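Collecting your first table-setting dataset with two arms

Part 3 of the Stiltevstead bench guides. Part 1 covers mounting the arms, part 2 covers calibration.

Okay, the arms are bolted down, the cameras stream, and the calibration script has stopped yelling at you. Now comes my favorite bit: you get to teach the thing! In this part we'll record demonstrations for a small table-setting task with a cloth, a plate, a plastic cup, a napkin and cutlery. It's a great first job for two arms. You get something soft, something shiny and something see-through, and you can reset the whole table by hand in a few seconds.

What you need

Two arms with grippers, plus their leader arms
One wrist camera per arm and at least one fixed camera
The Zerkiden recorder (any build from October or later, because older ones drop wrist frames)
A cloth, a plate, a clear cup, a cloth or paper napkin, and a knife, fork and spoon
Free disk space. Check before you start, please. I lost an entire afternoon to this.

Step 1. Write the task down in one sentence

Do this before you touch a leader arm. Ours reads "set one place on the cloth." Type it into the task field in Zerkiden exactly the way you want it, and paste it in every time after that. If half your episodes say "set one place" and the rest say "lay the table," you'll be fixing labels later, and that's no fun at all.

Step 2. Check the wrist view

Open the wrist stream by itself, full screen. You want both fingertips visible in the lower part of the picture with clear space between them, and you want the objects to be readable at the distance you'll be grasping from. Metal and clear plastic are the tricky ones. Move a lamp a little and watch how the highlights slide along a handle, it makes a huge difference. Some glare on a white table is fine. If you can't find the end of a fork on screen, the policy will have a hard time with it too.
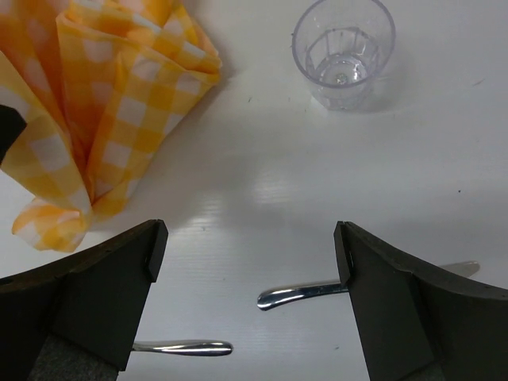 Wrist camera view: cutlery handles by the fingertips, napkin and clear cup farther back.

One more thing to look for while you're in this view. The fingers hide part of whatever is close to them, so a knife can easily lose its middle and a spoon its whole head. Leave it that way. Your model will have the same blind spots when it runs, and the fixed camera helps fill them in.

Step 3. Do ten throwaway runs

Don't save these. Drive slowly, grab things badly, find out which arm likes which side. By the end you should have a rhythm, and the rhythm is what you want on disk. Keep to one order of operations for your first set. You can mix it up in the second.

Step 4. Record

Start Zerkiden, press the pedal, wait one beat, go. When the task is finished, bring both arms home and press again. Our episodes are capped at 80 seconds, and a good one comes in well under that.

Keep an eye on the fixed view between episodes. It should take in both grippers and all of the cloth, and your cables should have enough slack to loop over without dragging on a plate.
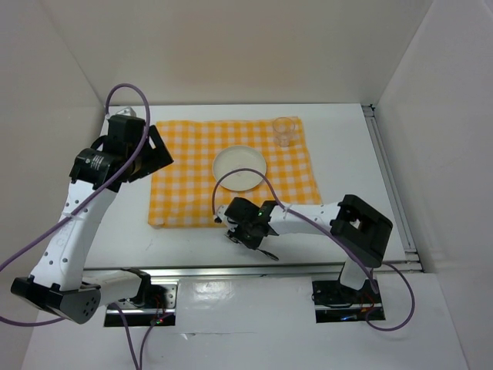
Fixed camera view: both arms at the cloth, with the plate and cup on it.

Pauses matter more than I expected. If you stop to think with a gripper hanging over the plate, the model learns to hang over the plate! Got stuck? Hit cancel, reset, go again.

Step 5. Change things, a little at a time

Record 100 episodes with small changes: turn the cutlery, slide the cup a hand's width, bunch the napkin up differently. Then do another 100 with bigger ones, like the cloth at an angle or the lights turned down. That gives you 200, enough for a first training run with the Jalali config in our downloads folder.

Step 6. Review before you train

Play everything back at high speed and tag each episode keep, fix or drop. Out of our first 200 we dropped 29, mostly for a cutlery grasp that slipped. A slip followed by a clean recovery is a keep, though. Those are gold.

When the tags are done, export with the "Prunberg layout" box checked. Leave the frame rate alone.

Common problems

Episode shows as zero length: the pedal bounced. Raise the debounce setting.
Wrist and fixed video drift apart: put the cameras on separate USB controllers.
Gripper closes but the fork stays put: come in lower and close more slowly. Clean the tip pads while you're at it.

Part 4 is training and the first live rollout.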